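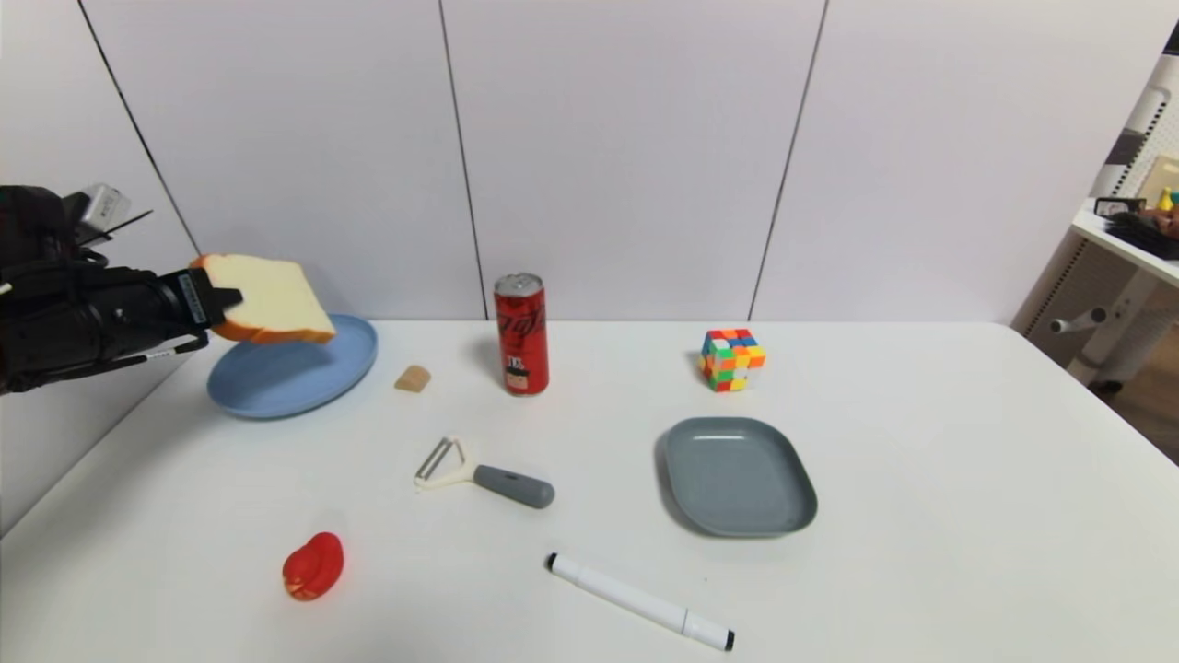 A slice of bread over the light blue plate, with a can of Coca-Cola further along the table.

How to set up a quick sandwich place on a small table

In my apartment the kitchen counter is very short, so I prepare most of my snacks on a white table in the other room. After some months I have found an order of work that keeps the table clean. I write it down for readers of Plunik who have the same problem.

What you need

One shallow plate with a raised rim
2 slices of bread
A vegetable peeler
A cucumber or a carrot
Soft cheese or butter
A drink
A damp cloth

Step 1. Clear the front of the table

Move everything you will not use to the back edge. It does not need to leave the table. A Rubik's cube or a can can stay at the back and will not disturb you. The front half must be free, as you will work there with your hands.

Step 2. Place the plate first

Put the plate on the left if you are right-handed, and on the right if you are left-handed. In this way the hand with the peeler does not pass over the bread. I like a plate with a rim, for the crumbs stay inside it. My plates are from Hovow, but any shallow plate is good.

Step 3. Bring the bread

Hold the slice by the crust and lower it slowly to the plate. Very fresh bread is soft and it can bend in the middle, so let the lower edge touch first and then lay down the rest. Put the second slice next to it, or lean it on the rim if the plate is small.

Step 4. Peel

Keep the peeler in the middle of the table, where you can reach it without looking for it. Wash and dry the cucumber. Peel off the skin first, then continue with the same tool and make long thin ribbons. Stop when you arrive at the seeds. With a carrot you can go further, but please watch your fingers near the end.

Lay the ribbons on a paper towel for 8 minutes with a little salt. They will lose some water and the bread will not become wet.

Step 5. Spread and close

Spread the cheese up to the crust on both slices. Use the ribbons from one small cucumber, 100 grams or a little more. Fold them loosely and close the sandwich. Press it with a flat hand.

Step 6. The drink

Stand a tall slim can behind the plate, away from your elbow. Open it only when the peeling is finished. I once spilled a full one over the bread and had to begin again.

Step 7. Clean the table

Shake the crumbs from the plate, rinse the peeler at once and wipe the table from the back to the front. Carrot can leave an orange mark on a white surface. A little baking soda on the damp cloth removes it.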